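Search the board
Enter keyword
Advanced search

Benefits and Claims > Seasonal and agency work

Thread: Week of leave counted as "available for work" — overpayment notice

reedline_4
The agency I work through is Wekton, placed at the Mengal packing site in Wasbridge. Contract ended in August. I claimed unemployment for 3 weeks and was abroad for one of them. Notice arrived today asking for 860 back plus a penalty. The claim form was filled in by an intermediary called Dusis. Am I liable for what they entered?

tallow88
Yes. The claimant certifies the form, whoever types it. Repayment of the week abroad is close to automatic. The penalty is a separate decision and can be appealed separately.

portside_ledger
Partly disagree. If Dusis filed under its own login, ask for the submission record. On my claim the certification box had been ticked by the filer, and the penalty was dropped. The principal stayed.

tallow88
Dropped on appeal or at review? Those carry different weight. A review outcome binds no one else.

portside_ledger
Review. Fair point, but he should still request the record.

reedline_4
I have the notice and my travel receipt. Order of steps?

portside_ledger
1. Request the full claim file in writing, including the submission log. Keep proof of the date sent.

2. Get a statement from Wekton showing your last shift and any unpaid leave. Mine took 45 days, so start now.

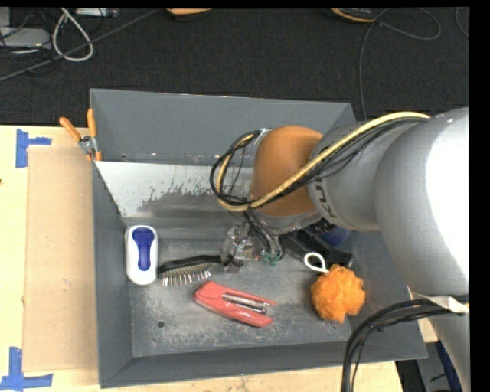 3. File the appeal against the penalty only. State that you accept the repayment of the one week, and ask for installments.

tallow88
I would not concede the repayment in step 3 before seeing the file. 860 looks high for a single week. They may have disallowed all three.

reedline_4
Checked. The notice lists all three weeks.

tallow88
Then appeal both parts.

14 replies hidden — log in to view
Shares: 3

We use cookies to remember your settings. Accept | Manage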